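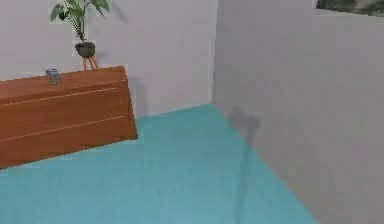 What does relative humidity measure? It measures the water vapor in the air as a percentage of the most that air could hold at the same temperature.

Unit 5 covers indoor moisture and its effect on solid wood. Warm air can hold more vapor than cold air, so heating a closed room lowers the relative humidity – the mass of vapor stays the same. The practice problem starts at 70 percent.
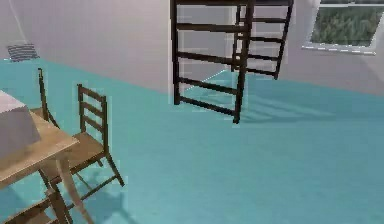

Zofia Duda asks whether a board shrinks equally in all directions. It does not. Shrinkage is greatest along the growth rings, less across them, and very small along the grain. Wide tops need fasteners that allow movement across the grain.
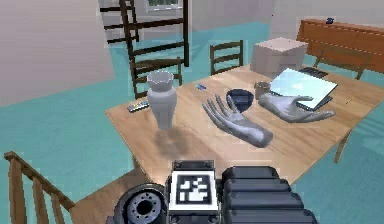 Fig. 3. Dining table and chairs.

For the next session, read the Murín handout and work out the new relative humidity after the room is heated to 20 °C. Send questions to Yabsira Gashaw.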